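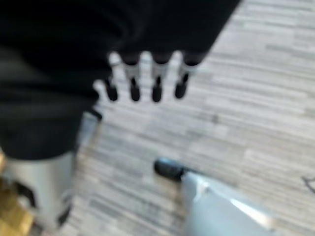
Getting the Floor Back

Feb 14, 2023 | Posted by Slow House in Plonport

Search this blog Go

I have been putting off the floor in the big room since before the holidays, and I want it on the record that I finally gave it a proper going over last week, corners and all. If you've been reading here for any length of time you know how I am about floors. I will happily dust a bookshelf or reorganize a drawer that was perfectly fine the way it was, but a floor is a commitment. You have to move things. Then you have to put the things somewhere, and the somewhere is usually the kitchen, and then you can't make lunch.

We have 762 square feet downstairs, and most of that is the one room. I know this because of the year we priced out new flooring and I walked around with a tape measure and a pencil behind my ear feeling very capable. We didn't buy the new flooring (I still have the quote in a folder, and every so often I take it out and feel glad all over again). A pale floor was what we had and a pale floor is what we kept, and I've come to love it, even though it shows every crumb and every muddy toe print from November to April.

So, the method, for those who asked after my last cleaning post. I start dry. I used to go straight in with the mop because it felt like progress, and all I was doing was making gray soup and pushing it up against the baseboards. Now I sweep the whole room once with the soft broom, working from the far wall toward the back door, and then I go over it again with the vacuum on the hard floor setting. The second pass always picks up more than I think it will. I don't look too closely in the canister.

Then comes the wash. I've been using Gritine, which is the stuff in the squat bottle that my hardware store keeps on the bottom shelf next to the grout brushes. One capful to a bucket of warm water, and please believe me about the one capful! I did two the first time, on the theory that the floor was very dirty, and we skated around on a film of it for days. With the right amount you get a faint soapy smell and a floor that feels like nothing at all under your socks, and that's how I want it to feel.

For the mop head I like the flat Velex pads. I own 4 of them and I swap to a clean one as soon as the water in the bucket starts to look like tea. That meant changing the bucket 5 times, so there was a good deal of walking back and forth, and I listened to most of a radio program about lighthouses while I did it.

Scuffs are their own department. The long black ones by the door came up with a damp cloth and a little baking soda, rubbed gently in small circles. There's a spot near the window where a plant pot sat for two summers, and it left a ring that I've tried everything on. I've decided the ring lives here now. If you have a trick for it, please leave me a comment, though I should warn you I've already done the vinegar and I've already done the toothpaste.

Drying took some 60 minutes with the windows cracked, longer over by the hallway where the air doesn't move. I sat on the stairs with my coffee and kept everybody off it. I find that hour very pleasant. The light comes in low this time of year and goes clear across to the other side, and there is no possible chore you can do in a room you aren't allowed to walk into.

The Hirvonen rug is the part I haven't settled. It's been rolled up in the hall since I started, and it's heavy, and I keep stepping around it and thinking that the room looks bigger without it. It was a wedding present and it's a good rug. But it holds on to grit in a way I'd forgotten about, and when I took it out back and shook one end of it I had to go in and wash my hair. I may leave it rolled until the evenings get cold again, or at least until June, when my sister-in-law visits and will certainly ask where it went.

I still need to do under the radiator. I got the broom in there as far as the handle would let me and brought out a marble, a pen cap, and a recipe card for lemon bars in my own handwriting that I'd given up on entirely. The card is on the fridge now, and I'll type it up for you once I've bought lemons.

Contact | Copyright Slow House in Plonport, all rights reserved | Back to top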